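3.2 Collecting demonstrations by remote control

All demonstrations in the upright-cup task were recorded in simulation. The operator drives the gripper with a hand-held controller and sees only the view from the wrist, as in Figure 2. Two operators, M. Condori and D. Quintero, recorded 82 demonstrations between them using the Rultmont interface. Each run starts with the cup on its side and ends when the operator releases it or gives up. Runs that were given up are kept and labelled, but are not used for training.

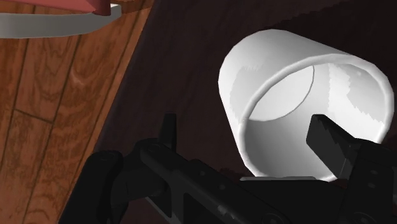 Page last changed: Saturday, April 21, 2018

Figure 2. Wrist view in the simulator, with the white cup on its side and one finger in front of the opening.

The cup is a coarse mesh, and its outline shows short straight facets. We left it so to keep the contact solver fast. The fingers are matte black against a very dark brown surface, and both operators reported that their edges were hard to judge in places – the left fingertip more than the right. No depth cue was added to the display.

Commands and joint positions were stored at every control step. Pauses longer than 3 seconds were cut before training, as in the earlier Holtholm recordings. Demonstrations given by hand, with the operator moving the real arm directly, are treated separately in Section 3.3.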